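Ultell House: Kitchen Questions
Kept up by Nermin Tuncer, who would like to stop being asked on the stairs.

Who can use the shared kitchen?
Anyone renting a desk on the Polov or Nishad floors. Guests may come too, if you wash up after them.
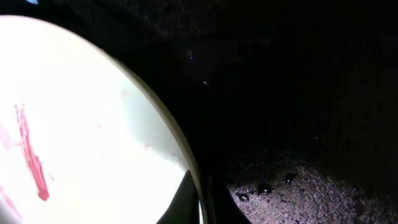
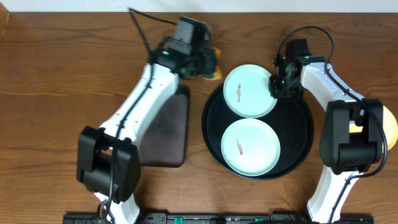
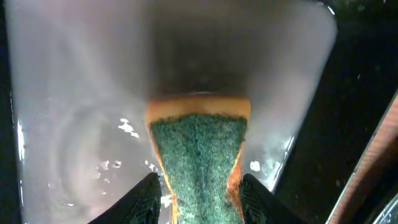
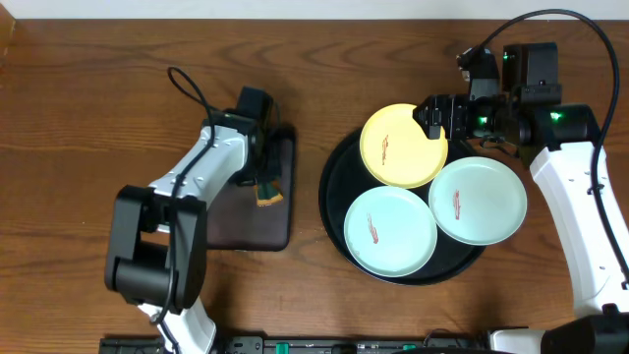 When does the kitchen close?
At 10pm, when the lights go off by themselves. They don't care how far along your pasta is.

Can I label my food?
Please do. A name and a month will do — "June" has been in the freezer long enough for us to wonder which June.

What does it cost?
£48 a year, added to your desk bill. Tea is included. Biscuits were included until we saw the biscuit bill, which came to over £800.

The Herent coffee machine is flashing. What have I done?
Probably nothing. It flashes when it wants water, and also when it has water. Fill the tank, wait a minute and try again.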